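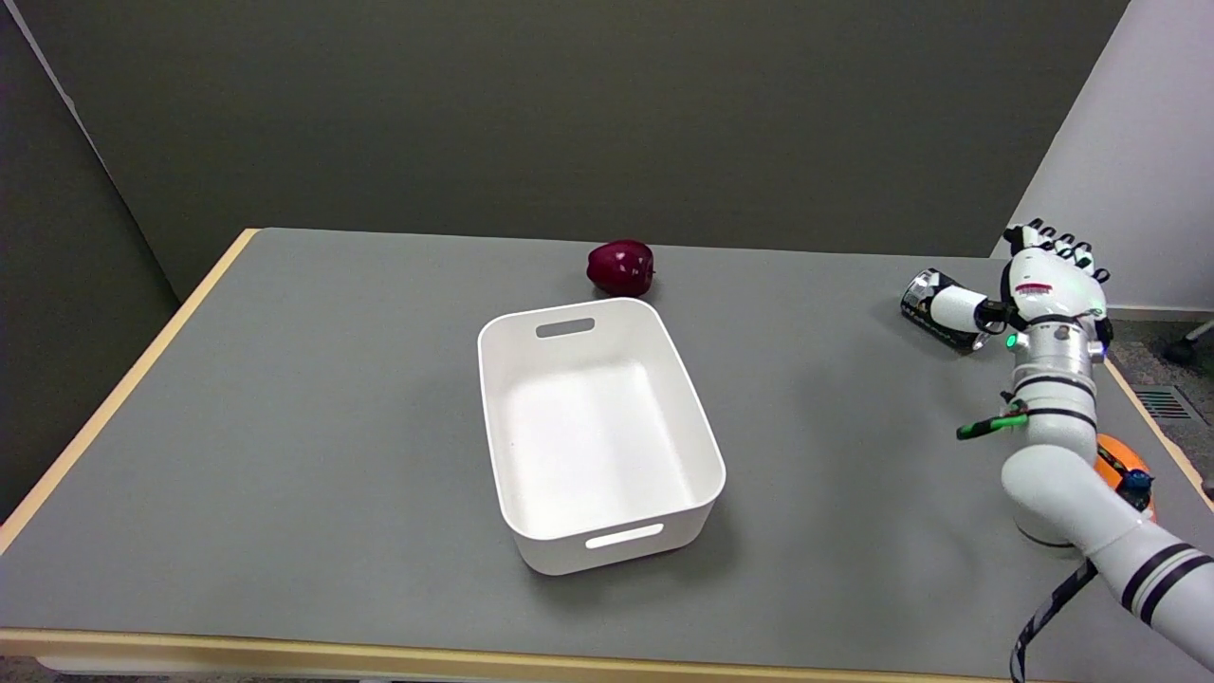 The Viltix desk mat is a wool felt mat for work tables and home desks, made by Oberholzer from felt that is pressed in one piece and cut to size. It softens the sound of a keyboard, keeps the wrists off a cold surface and stops paper from sliding. On a smooth gray tabletop with pale edging, set a mat about an inch back so that the light strip stays clear along the front. A white bin with handle slots will hold the things that have to come off the desk while you fit it.

Reading time: 2 minutes

Sizes and material

The standard mat measures 1000 mm by 66 cm. The narrow one is the same length and is meant for shelves and side tables. Both are 4 mm thick, with a thin cork backing. The felt is sold in charcoal, oat and moss. Moss comes from a separate dye lot and can look a little darker than the sample card.

Fitting

Unroll the mat face down and leave it overnight. Wipe the desk with a damp cloth and let it dry. Turn the mat over, line up the back edge first and smooth it toward you with a flat hand. Do not glue it — the cork holds well enough on most finishes, including oiled wood.

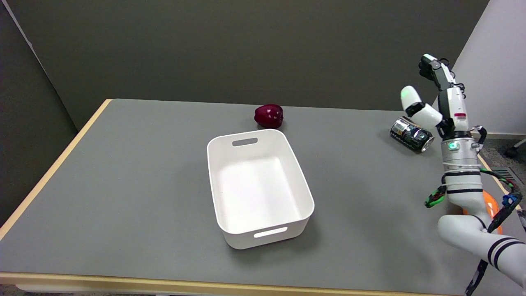 Care

Brush with a clothes brush along the grain. Blot spills at once with a dry towel. For ink, use cold water and a drop of dish soap, and expect a faint mark to remain. Do not machine wash. Small pills in the first few weeks can be trimmed with scissors.

Ordering

Mats ship rolled in a cardboard tube. Orders placed before 3 p.m. leave the same day. Custom cuts take until the following week and cannot be returned. The moss narrow mat is out of stock until February.

Comments (3)

Ferdinand Strebel
Had mine for almost 200 days. The left corner curled at first, then lay flat under a dictionary.

Meinrad Nägeli
Does the cork leave marks on white lacquer? My old Nitell mat did.

Porent
I have the oat one on white lacquer, no marks so far. It does show coffee.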